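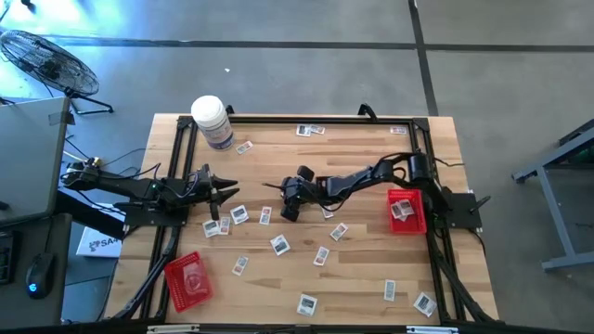 The packet bench, both arms over it, cards spread between the two red baskets.

# Sorting bench gallery, December

Furnach is our set of recorded demonstrations for two-armed sorting. A person drives the arms by hand from a second pair, the bench arms copy the movement, and everything is saved: joint positions, gripper openings and the camera views. Dritivov is the model that learns from it. This page covers the packet task only. The cloth and cup tasks have their own pages.

The set stood at 2,014 kept episodes on 27 Dec 2019, and 600 of those are packets. We threw out 166 more, mostly for dropped frames or for a driver stopping halfway to think.

**Laying out.** Packets are tipped on to the wood and spread by hand. We don't place them to a plan. Some end up touching and some end up beneath an arm, and both are left as they fall.

**Baskets.** Two red plastic ones with open sides, so the cameras get a partial view of what is inside. Their positions are changed between batches. Early on we kept them fixed and Dritivov learned the spot on the bench, so it let go over bare wood when a basket was moved.

**Grippers.** Tapering fingers on both arms. A flat packet on a hard surface is awkward to lift, and most drivers slide it a little first or press down on one corner. Arnulfo Ríos comes in low from the side and his episodes are the shortest we have. Please don't copy him until you have done a full batch your own way – we want the variety.
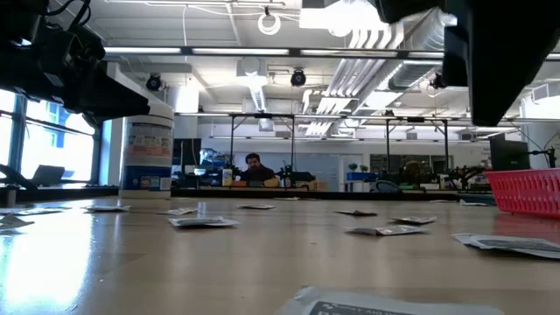
**Daylight.** Batches are recorded at all hours with the blinds left alone. Glare on the varnish used to be marked as a fault in the log. It isn't any more, and the old entries have been put back into the set.

**Low view.** Added after Uzor, the previous set, which only had the view from overhead. Creased packets and flat ones look much the same from up there. From table height you can tell which corner is up.

**Labelling.** Each episode gets one line of text and a pass or fail. Relau, the labelling tool, fills in the start and end times, and they need checking by eye. It tends to end an episode when the fingers open – usually a moment too soon.

**Next batch.** 99 episodes with the baskets swapped over, then the same again with only one basket. Drivers should sign up on the sheet by the door and note which arm they find easier.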